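Thambiah Tabletop Arm: review after two months on a wooden table

Posted 28 June 2022 in Reviews

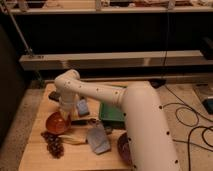
I bought the arm in April, after comparing it with the Clivbridge kit for too many evenings. My purpose is simple. I teach a small evening course in automation, and I wanted an arm which can pick up ordinary household things and put them in another place, in front of people who never saw a robot closer than on television. I did not want to build an industrial cell, and I did not want to pay for one. I paid $2142 for the arm with the standard gripper, bought from Ustham, who sell it on their own site and through one shop in Musbridge.

Please take this as the opinion of one user. I paid the full price and I have no connection with the seller.

What comes in the box

The arm, the gripper, a power supply, a control unit, two table clamps, a bag with screws and hex keys, and a printed manual. The manual is thin. The longer version must be downloaded, and the link printed on the back cover did not work for me. I wrote to support and had the correct link the next morning. A second link, for the firmware, was fine.

The cables are long, which I first liked. Later I liked it less. You cannot order shorter ones, and the extra length has to live somewhere. In my case it lives on the carpet and I step over it. If you have a table with a cable channel, you will be happier than me.

Assembly

The base took me one evening. The arm itself arrives in one piece, so you only fix the base, mount the gripper and connect everything. The gripper is held by small screws that are easy to lose, and the manual asks you to tighten them in a cross pattern. I did this, and after 2 weeks one was a little loose again. A drop of thread locker solved it. I think this should be in the box.

The clamps are made for a table edge up to a certain thickness, and I advise you to measure before you order. My table was just inside the limit. On a light table the arm can move the whole table when it stops suddenly, so choose a heavy one, or put weight on the lower shelf if it has one.

Calibration

This is the weak point of the product for me. The calibration asks you to bring the arm by hand to five positions and confirm each one in the software. The drawings for these positions are small and two of them look almost the same. I confused them the first time, and the arm then believed that the table was lower than it is. It pressed the gripper on the wood before it stopped. There was no damage, but I took my hand back very quickly.

On the second try everything went well. Since then I repeat the calibration only when I move the base. It needs perhaps a quarter of an hour when you know the positions.

Daily use

My students and I use it for picking and placing. We put things on the table, teach a few points by moving the arm with the hand, and let it repeat. For this the arm is really pleasant. The joints move softly in teaching mode, and the arm holds its position when you release it. The movement between points is smooth at the middle speed. At the highest speed I hear a noise from the elbow which I do not like, so I stay in the middle.

I tried many objects, and I will give my experience by type.

Bowls. A plastic bowl is easy if you take it by the rim. The gripper must come down straight, with one finger inside and one outside. If it comes at an angle, it pushes the bowl away and then closes on the air. Glossy bowls slip more than matte ones. I put a strip of rubber tape on the fingers and the problem became much smaller.

Sponges and foam. Very easy, the best thing for a first lesson. The material gives way and the gripper forgives a bad position. My students always start here.

Cloth. Easy to pick up, difficult to put down well. The arm takes a folded cloth without trouble, but it drops it as a small heap. Do not expect folding from a gripper with two fingers.

Grapes. I expected a disaster and it was acceptable. With the force set low, the gripper lifts a bunch by the stem. By the berries it crushes one or two. For the lessons I recommend fruit which you do not plan to eat.

Pens and thin things. Difficult. A thin object lying flat needs the fingers to go almost to the table, and here the quality of your calibration decides. If the thin thing lies on a cloth, it is easier, but sometimes you get both together.

Trays. Only small and light ones. The arm can lift up to 500 grams, and this number is for a load close to the wrist. A tray taken by one side feels much heavier to the arm, and it begins to lean. Push it along the table if you can.

Software

The program runs on my old laptop without complaints. You make a list of points, give a speed to each step and say when the gripper opens or closes. This is enough for beginners. There is also a scripting mode, and the commands have sensible names. I was missing a simple thing, to copy a group of points and move all of them by some distance. You must edit each one. For a program of over 100 steps this is a boring afternoon.

The emergency stop in the program is a large red button on the screen, and there is also a real one on the control unit. Use the real one, and place the unit where your arm reaches it without passing near the robot. In the first week mine was on the wrong side and I had to get up to change it.

After one update the gripper opened wider than before, and all my old programs knocked objects over. The notes of the update mention it in one line at the end. Please read the notes.

Support

I wrote four times. Three answers came in one working day and were useful. The fourth, about the noise in the elbow, came after nine days and told me that the noise is normal. Maybe it is. I asked for a recording from one of their arms to compare, and I still wait.

Compared with the Clivbridge kit

I used the Clivbridge for one afternoon at a colleague's workshop, so this is not a fair test. It costs less and comes in parts, which can be an advantage if your students should learn mechanics. Its gripper felt weaker to me and the teaching by hand was stiff. Its documentation is much better, with clear photos for each calibration position. If Thambiah would copy only this, I would give another half point.

What I liked

Soft and precise teaching by hand
Holds its position when you release it
Gripper force can be set low enough for fruit
Scripting with clear commands

What I did not like

Confusing drawings for the calibration
Cables in one length only
No way to shift many points together
Noise at high speed

Who should buy it

For a classroom, a hobby room or a small lab which wants to work with everyday objects, I can recommend it. For production work I cannot. It is too slow at the speed where it is quiet, and the load is small. If you buy it, order the rubber finger pads at the same time. They are sold separately and the delivery costs more than the pads.

My rating: 3.5 out of 5

Update: a reader asked if the arm works with a suction cup. There is a connector on the wrist for other tools and Ustham lists a suction set, but I have not tried it. The set needs its own pump.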